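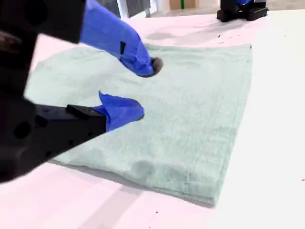 Puppeteers wanted for our December variety show

Cuervo Puppet Theater in Hullitdale is looking for two puppeteers to join our family for the holiday run, and we'd so love to hear from you, whether you've toured for years or mostly perform for your nieces and nephews (they're a tough crowd!).

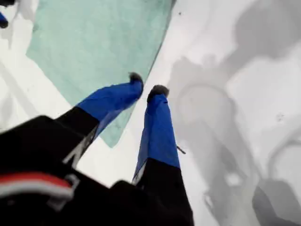
Blue-covered fingers up close

You'll work with Tomomi Nishimura, our head puppeteer, on sketches, songs and one very grumpy owl. There are 26 shows, and the fee is $3,000 for the run.

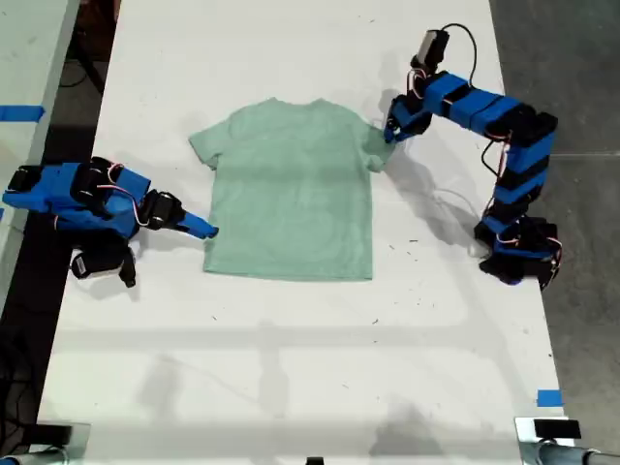 How to apply

Send a short letter and a clip of you performing, about 2 minutes long, to Oluwatosin Olaniyan at the theater by 25/03/2024. Funny voices are welcome in the letter too, if you can manage it. 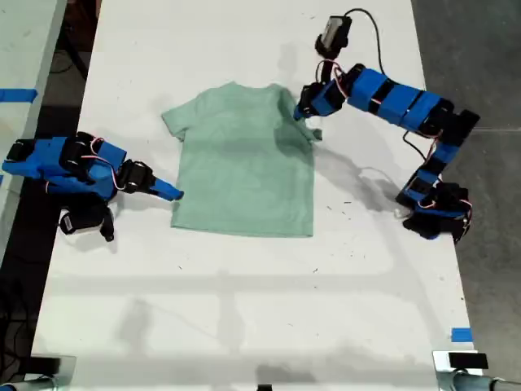
Cuervo Puppet Theater | Performance Team

Callbacks are held at our rehearsal room on Pronport Street, and there's always a pot of coffee on.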